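Cloth handling by hand: an open day at Grundis

By Selma Gashi
March

Stuart Ackroyd does not like the word "demonstration". The open day at Grundis, he says, was a working session with the doors open, and visitors saw the same tasks his operators would have carried out otherwise. Ackroyd runs data collection for the firm's fabric programme, which goes by the internal name Arkine. He spoke to me over the course of a morning, mostly standing up.

The programme concerns soft goods: shirts, towels, bed linen, cushions. Operators handle these with grippers held in the hand, and the recordings are used to train a control policy that later runs on a fixed pair of arms. I asked why cloth, when the firm's earlier work was on boxed goods.

"A box has six numbers. Position and orientation, and you are finished," Ackroyd said. "A shirt has as many as you care to measure. We stopped trying to write the model down and started recording people who already know how to do it."

The jaws are a compromise. An earlier pair had flat pads, which held a single layer well and lost anything bulky. The present fingers are curved and close towards each other at the tip, so that a thick bundle of soft material can be taken without having to find an edge first. Ackroyd accepts that this costs something on thin fabric. "You give up a little precision at the hem. We measured it and decided we could live with it."

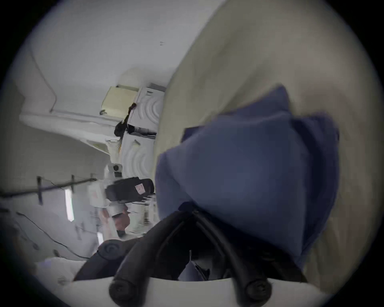 Two hands, one garment

Elvia Quintero trains the operators. Her background is in garment inspection and she was hired, she told me, on the strength of having folded things for a living.

New operators begin with the corner hold. Each gripper takes one upper corner, the hands move apart until the top edge is nearly straight, and the garment is left to hang. Most people pull too hard. "Knit fabric stretches and then you are recording a shape that isn't the shirt," Quintero said. "I want it just taut. If the creases run down from your grip in long diagonals, fine, leave them. They belong in the data."
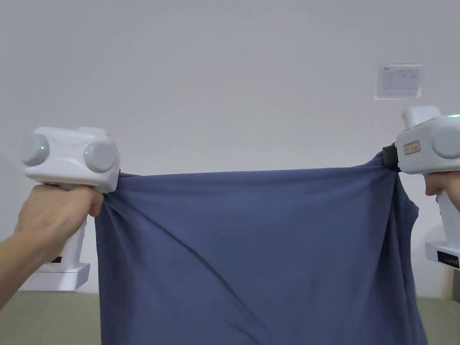
She asks for a pause at that point before the fold begins. The pause gives the software a clean boundary between phases, and it gives the operator time to check both grips. Operators who skip it produce recordings that have to be segmented by hand, a job that falls to Colin Tapley, who was at a desk by the door and confirmed this without looking up.

Tapley put the target for the current phase at 2000 accepted folds. Roughly 100 are rejected for each week of recording. The commonest fault is a hand drifting out of view. The second is speed: an experienced operator will tuck a sleeve faster than the policy can later reproduce it. He has asked for a limit on wrist speed. Quintero is against it, and the matter was not settled while I was there.

The bed work is newer. A table is stiff and a mattress is not, and a finger sliding under a folded garment will press into the surface beneath it. Ryan Fairclough, who looks after the hardware, said the fitted sheet is deliberately left with some wrinkles, on the grounds that a domestic bed would have them. The operator folds near the front edge and brings the fingers in from both sides, low, before lifting. 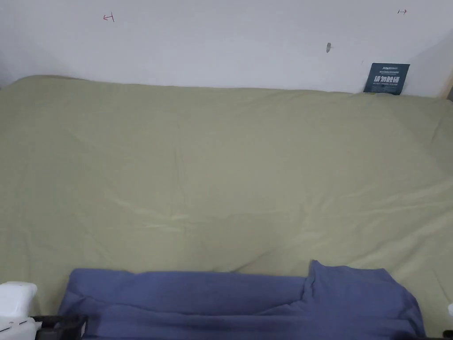 "The lift is where we lose it," Fairclough said. "One finger goes under the bottom layer, the other goes under the second layer, and up comes half a shirt." His answer has been to change the angle of approach and leave the fingers alone. A thinner tip, made for them by Strachan, was tried in the winter and bent.

I asked Ackroyd when the policy would be shown running on the arms. He would not give a date. The arms are controlled by a package called Orus, which the firm licenses, and an update to its timing module has put the integration back. Until that is resolved the recordings are being stored and checked against a simple replay test.

"People came in asking to see the robot," he said. "What we've got to show this year is the input. I'd sooner they saw that properly."

The next open session is planned for the autumn.

Comments

dmw_looms
I worked in a hosiery mill from 1975 and we had a machine that turned socks. It needed a woman standing next to it all day. Would like to know their reject rate on the bed versus the table.

P. Harkness
Is the wrist speed argument not solved by slowing the playback?

Colin Tapley
@P. Harkness Partly. Cloth doesn't fall at half speed, so the timing of any swing is wrong. Works for the static phases.

dmw_looms
Thanks. And the reject rate?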